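Relero will release his second mixtape, Pellport, at the end of September, the rapper's team has confirmed. It runs to 10 tracks and follows a quiet spell in which he put out only 3 singles.

Most of the tape was produced by Femi Amadi, who also worked on the debut. Singer Rakiya Onyeka appears on two songs, including the opener, Herar, which has been played on community radio in the past few weeks.
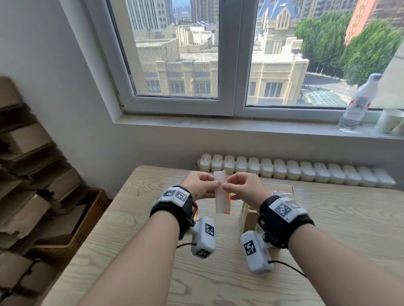
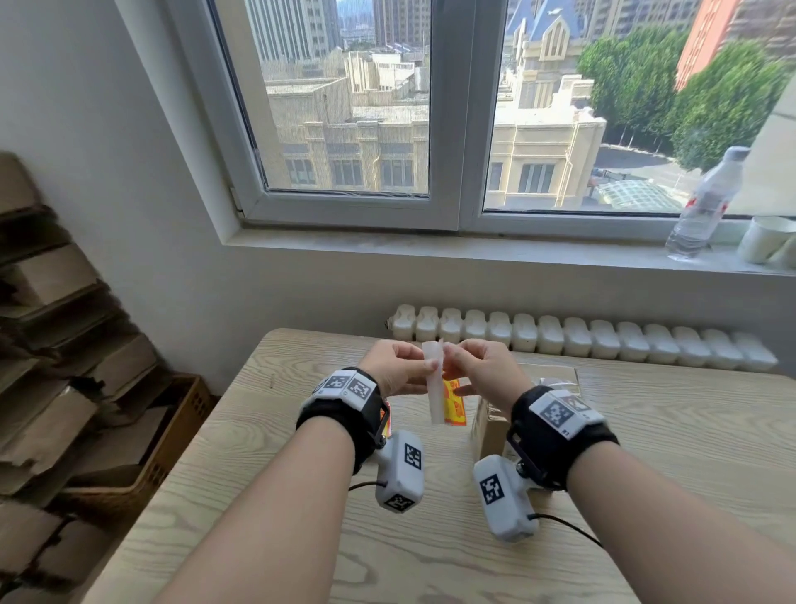
"I wanted it shorter this time," Relero said. "We had a lot of songs and I kept the ones I still liked after a month."

The beats are slower than on the first tape and lean on live bass – Amadi plays it himself on five tracks. There is one drill cut near the end, recorded in a single evening and left mostly as it was.

A launch show will take place in a 220-capacity room on the night of release, with Onyeka as support. Tickets go on sale next week and cost £10. A small run of cassettes will be sold at the door, and the rest will go to independent record shops the following morning.

A video for Herar is being edited and should be out before the tape.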